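Milky Tea and Coffee on a White Tabletop

A white table shows everything. That is a nuisance when you have just wiped it, but it also means you find a spill before it has had time to set. Most marks on a white top come from tea, coffee, juice and sauce that sat too long, or from being wiped the wrong way in the first place. The method below works for laminate, painted wood with a good hard finish, and most solid surface tops. Bare wood and unsealed stone need different handling.

What to have ready

A plain foam sponge with no scouring layer. A bowl of warm water with a small squirt of dish soap. A second bowl of clean water. A dry cotton cloth or an old dish towel cut down to size.

Keep the table sponge apart from the dish sponge. Dish sponges carry grease, and grease on a white top leaves a dull film that picks up every fingerprint. I buy one color for the table and another for the sink so they don't get swapped.

Wetting the sponge

A bone-dry sponge is stiff and pushes liquid ahead of it. A dripping one makes the puddle bigger. Dip it in clean water, squeeze it hard, let it open up, and squeeze it again. It should feel damp and springy when you pick it up.
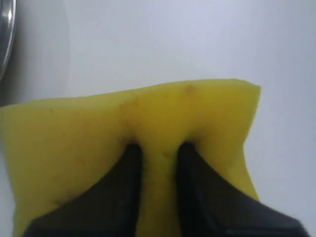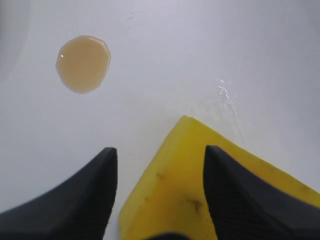 A yellow sponge and a white surface, with a round tan puddle in the second picture.

By Matilde Quintela
Kitchen and Table Tips | Updated in June

Picking up the puddle

Set the sponge down at the outside edge of the spill and draw it toward the middle. Lift, squeeze it out over the sink or an empty bowl, and go around to the other side. Working from the outside in keeps the wet patch from growing. If you start in the center and rub in circles, you spread a thin layer of milk and sugar over a much larger area, and you will feel it under your forearm the next morning.

Press gently. Foam takes up liquid as it opens back out, so put it down squeezed and let it fill. For a small puddle, two or three passes are enough.

Look at the rim. Tea and coffee with milk dry from the outside, and the darker line around the edge is the part that stays behind. Go over that line once more with the corner of the sponge dipped in soapy water.

Rinse and dry

Rinse the sponge in the clean water, squeeze it, and wipe the whole area plus a hand's width around it. Then dry with the cloth. Skipping the drying is the usual reason for streaks on a glossy top. Bend down and look across the surface toward a window. Anything you missed will show as a dull patch.

If the ring has already dried

Lay a folded wet cloth over it and leave it for 8 minutes. Most of the ring will come off with the cloth. For what is left, mix baking soda with a little water to a soft paste, put it on with a fingertip, and wait another few minutes before wiping. Don't scrub with it on a high-gloss finish. Try a spot near the back edge first.

Bleach is rarely needed. If you do use it, follow the label, open a window, and never mix it with vinegar or any other cleaner.

What about fine sandpaper? A reader in Skurnthorpe asked whether 800 grit would take out an old coffee stain. It may, but it will also leave a flat spot in the shine that you can't wipe away. Leave it alone unless you plan to refinish the whole top.

Edges and seams

Liquid runs to the edge and under the trim. After a large spill, run a dry cloth along the underside of the tabletop. On extension tables, pull the leaves apart and wipe both faces of the joint. Sugar in the seam makes the leaves stick.

Looking after the sponge

Milk goes sour fast in foam. Wash the sponge in hot soapy water after any milky spill, rinse until the water runs clear, and stand it on its narrow side so air gets to both faces. A wire soap rack is fine for this. Throw the sponge out when it smells after washing or when bits start coming off on the table. Mine last about 11 days in a house where a lot of tea gets drunk.

Old ones can go out to the garage for wheel rims and muddy boots before they go in the trash.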